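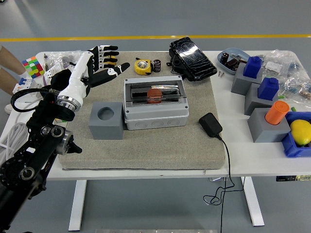
Fig. 1. Robotic hand held open above a padded mat on a white table.

Keeping a Horse: Notes for Session 4
Hay, how much and how to feed it

Last session covered water and salt. This one covers hay, the biggest part of what most horses eat. Grain comes next time, so please hold those questions.

How much

The usual starting point is two percent of body weight a day, counting hay and pasture together. A horse of 850 pounds with no grass would get 17 pounds of hay. A horse in hard work may need more. An easy keeper may need a little less, but don't go far below one and a half percent without talking to your vet.

Use the weight the horse should be. If you feed an overweight horse by its present weight, it will stay overweight.

Weigh it

Flakes are not a unit. At the Lomel barn we pulled flakes from 13 bales, all from the same delivery, and the heaviest was more than twice the weight of the lightest. A hanging luggage scale and a hay net are enough. Weigh the empty net first and subtract it. Do this again every time a new load comes in.

What kind

Grass hay (timothy, orchard, brome) suits most adult horses at rest or in light work. Alfalfa has more protein and calcium and usually more calories per pound. It is useful for nursing mares and for thin horses – less so for a pony that gets fat on air. Mixed hay is anything in between, and the mix can change from bale to bale.

Green color is a fair sign but not proof of quality. Open a bale and put your nose in it. It should smell clean. Throw out anything that is dusty, moldy, or warm in the middle. Blister beetles in alfalfa are covered in the reader, page 269.

Feeding

Horses are built to eat small amounts for most of the day. Long gaps with an empty stomach are linked to ulcers and to wood chewing. Three or four smaller feedings are better than two big ones. If you can only get to the barn twice, a small-hole net slows things down. The Biltex nets in the Groner tack room are fine for this. Hang them high enough that a hoof can't get caught when the net is empty, and don't use them at all with a shod horse at ground level.

Change hay slowly. Mix the new with the old over a week to ten days. Sudden changes are a common cause of colic.

Storage

Keep bales off the ground on pallets and leave a gap at the wall. Stack cut side up. Use the oldest first.

For Wednesday

Weigh one day's hay for one horse and write down the total, the type, and the feeding times. If you don't have a horse, use one of the school horses at the Heinonen barn. Bring the sheet with you.

Related handouts
Session 3: Water and salt
Session 5: Grain and when to skip it
Body condition scoring chart
Using a weight tape
Pasture walk checklist
Barn rules, Lomel and Groner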